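Speaker notes – open day talk, main room, 4 p.m.

Start once the doors are closed. Thank Zuleica Lopes for setting up the visit program. Say who we are: Brima, home robotics, working mostly in simulation.

Explain that today's demonstration runs in a simulated house. The job is small household items on a counter, and keys are the one visitors ask about most.

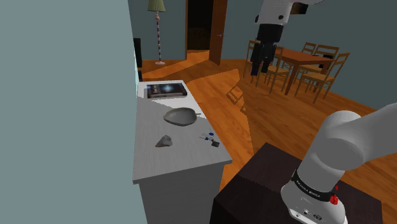
We ran 2,000 trials in this house before the open day. Light and object positions change from one trial to the next. Mention that Jeferson Camargo built the rooms and will take questions on the software at the back table.

Pause for questions. If someone asks why keys, say that a ring of keys has no fixed shape, so the grasp has to be worked out each time.
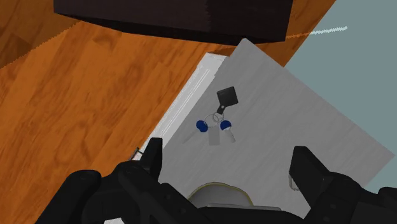 Move on to the failures. We logged 487 of them and Lindalva Cavalcanti sorted them by hand – most were bad approach angles. Don't go into the control code unless asked.

Last item: the tour. Groups leave from the side door with Ademir Lacerda. Seats for the second session are limited to 120, so ask people to sign the sheet before they go.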